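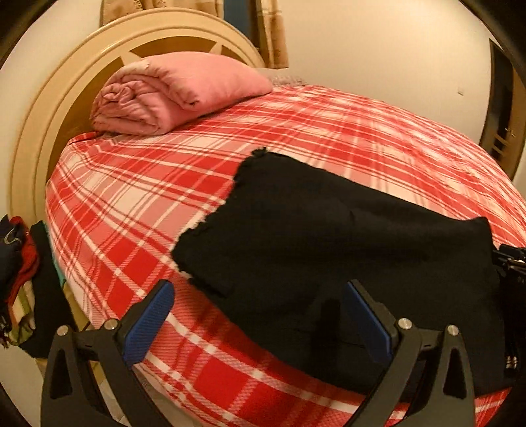

**[exploitation-mines] Traitement du minerai / droits et redevances**

Objet : Re: assiette de la redevance sur les concentrés – site de Harau

Bonjour,

Le 8 novembre à 16 h 40, Murali Rai a écrit :

> Bonjour à tous,
>
> Pour la déclaration de novembre, le bureau d'Usard nous demande de retenir le tonnage humide pesé au pont-bascule de Harau. Jusqu'ici nous déclarions le tonnage sec, après correction d'humidité au laboratoire. L'écart n'est pas négligeable sur un lot de 400 tonnes à 8 % d'humidité. Quelqu'un a-t-il déjà eu le cas ? Faut-il aussi redresser les teneurs ?
>
> Murali Rai

Il faut séparer deux choses, la base de pesée et la base d'analyse.

Sur ton lot, 400 t humides à 8 % donnent 368 t sèches. La teneur du bulletin est exprimée sur sec. Si tu la multiplies par 400, tu déclares du métal contenu dans 32 t d'eau. La redevance étant assise sur le métal contenu, le résultat est faux de 8,7 % par excès.

Deux écritures sont correctes :

- tonnage sec × teneur sur sec ;
- tonnage humide × teneur ramenée sur humide (teneur sur sec × 0,92).

Elles donnent le même métal contenu. Le mélange des deux est à proscrire, y compris quand le formulaire ne comporte qu'une seule case « tonnage ». Chez Ondach nous portons le poids humide dans cette case, et le poids sec avec le taux d'humidité en observations – aucun rejet à ce jour.

Concernant l'humidité elle-même, vérifie la date du prélèvement. À Liu, les échantillons étaient pris sur le tas et la pesée faite 2 jours plus tard, après égouttage. Le taux appliqué ne correspondait plus au lot pesé. Nous prélevons désormais au chargement, avec un sac fermé par camion, et séchage à 105 °C jusqu'à masse constante. Pour des sulfures fins, descendre la température, sinon il y a un début d'oxydation et la perte de masse n'est plus interprétable.

Je demanderais à Usard une confirmation écrite portant sur la base de calcul, sans parler du pont-bascule. Leur message vise peut-être seulement le contrôle des sorties de site, où le poids humide est normal.

Peux-tu transmettre le texte exact de leur demande, et préciser si les pénalités arsenic de l'acheteur sont calculées sur sec ?

Cordialement,

B. – Ondach, service métallurgie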